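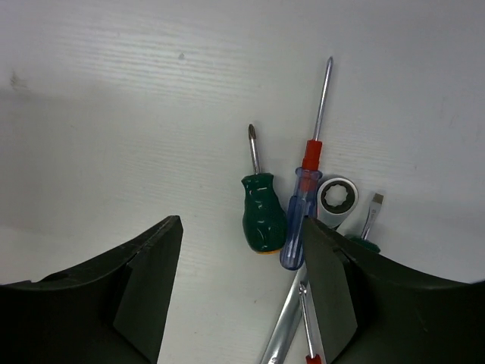

### 3.2 Where small tools come to rest

Anyone who has shared a workbench will know the feeling of reaching for a screwdriver and finding that it has wandered. In our survey of 400 home and club benches in Polldale and Wombridge, it was the small hand tools that wandered most, and the owners were very good-humoured in telling us so. We asked each of them where a stubby screwdriver lived, and then where it was that day – two questions that quite often had different answers. Larger items fared better, as a saw or a plane tends to have its own hook.
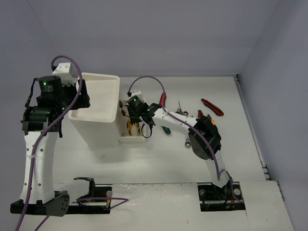

**Figure 2.** Large white storage bin with an open top, standing on the white tabletop.

Open bins were well liked by the Kestley bench club, and we can see why. One can drop a thing in from any side without looking, and a bench may be cleared in 90 seconds before tea. The trouble comes later, when the bin has filled and the tool one wants has sunk to the bottom.
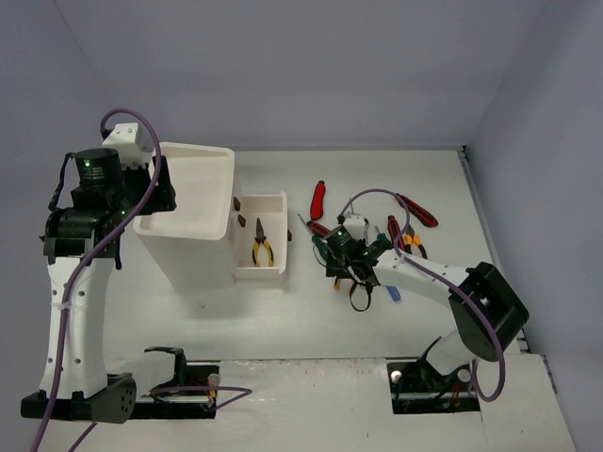 Drawers ask a little more of us at the moment of putting away, but they repay it kindly. Pliers in a shallow drawer can be spotted at a glance, and Boonchu, the smallest of our 3 clubs, moved over to drawers entirely in December and has kept to them ever since.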